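Notes from the kitting line at Kereama, month three with the arms. Thread, mostly for people who asked what changed on the floor.

Before: 16 people hand-packing sample cups for Hadelska. Two items per order, one cup each, 34 orders a tray. Everyone did everything.

Now: the cells do the sorting. People do loading, exceptions and sign-off. Headcount is the same. The job titles aren't, and the pay review for the new ones is still open.

Cell programming is done in Warov. It took 45 minutes to teach a new item in June. Most of that is grip width and approach angle. The packers turned out to be better at this than the engineers, as they already knew which bottles tip. 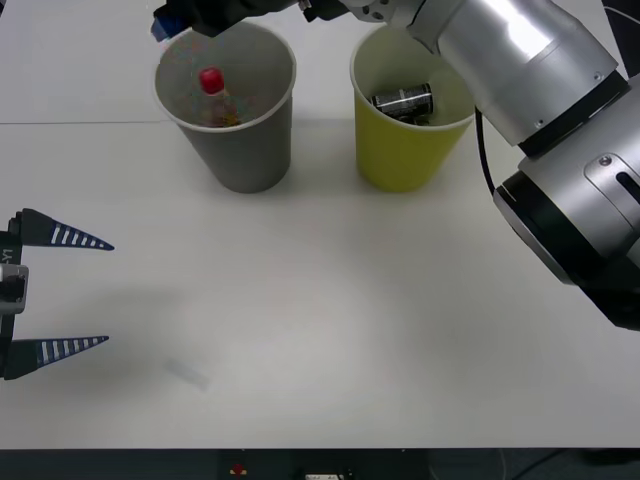
Two-arm cell, small bottle in the grey cup, black can in the yellow one.

Cup colour is the sort key. Grey for one stream, yellow for the other. The old paper labels are gone, so anyone covering a shift needs the colour chart. Laminate it. Ours went missing twice.

Can orientation is not checked. On its side is a pass. Bottles have to go in cap up or the Brikus sealer downstream rejects them.

Exceptions go to a person at the end of the bench. Limit is 200 a shift before we stop and recalibrate. That seat is the hardest one on the line now. Long quiet stretches, then a burst. We rotate it every 45 minutes.

Wrist complaints are down. Eye strain complaints are up. Lighting over the exceptions seat gets changed next.

Still open: who is allowed to restart a cell after a stop. Currently the shift lead only, and that means waiting when they're on the dock.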